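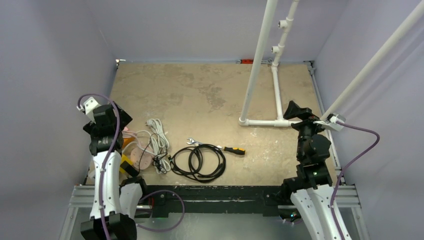 Capítulo 7
Tuberías de PVC: trazado, corte y unión

7.1 Objeto del capítulo

El policloruro de vinilo rígido se emplea en redes de agua fría, en desagües y en conductos de protección para cables. Este capítulo trata los tramos rectos, los accesorios que los enlazan y el orden de montaje en banco. La fijación a pared se estudia en el capítulo 8; las pruebas de estanqueidad, en el 9.

Al terminar el capítulo, el alumno deberá poder:
– leer un croquis isométrico sencillo y obtener de él la lista de piezas;
– calcular la longitud de corte de un tubo entre dos accesorios;
– presentar en seco un conjunto con codos y tes, y marcarlo antes del encolado.

7.2 Terminología

Se llama tubo al tramo recto sin mecanizar. El codo cambia la dirección de la línea; la te deriva un ramal, por lo general a 90 grados. La embocadura es la parte hembra del accesorio, y su profundidad, medida hasta el tope interior, determina cuánto tubo queda oculto. Un montante es un tramo vertical. Cuando arranca de un tramo horizontal mediante una te, el conjunto se denomina pie en T.

7.3 Longitud de corte

Los croquis se acotan entre ejes. Para obtener la longitud real se resta a la cota la distancia del eje al tope de cada accesorio – dato que figura en las tablas del fabricante – y el resultado es la medida que se traslada al tubo.

Ejemplo 7.1. En el banco Varnden se monta un montante de 1.000 mm entre ejes, con una te en la base y un codo en la parte superior. La distancia del eje al tope es de 14 mm en ambas piezas. Longitud de corte: 1.000 – 14 – 14 = 972 mm.

El error más frecuente consiste en restar la profundidad completa de la embocadura. El tubo resulta entonces corto y no llega al tope, defecto que no se aprecia desde fuera una vez encolada la unión.

7.4 Preparación del puesto

Antes de cortar se disponen sobre la mesa el flexómetro, el rotulador, el cortatubos y el útil de desbarbar. Los accesorios se ordenan según el croquis.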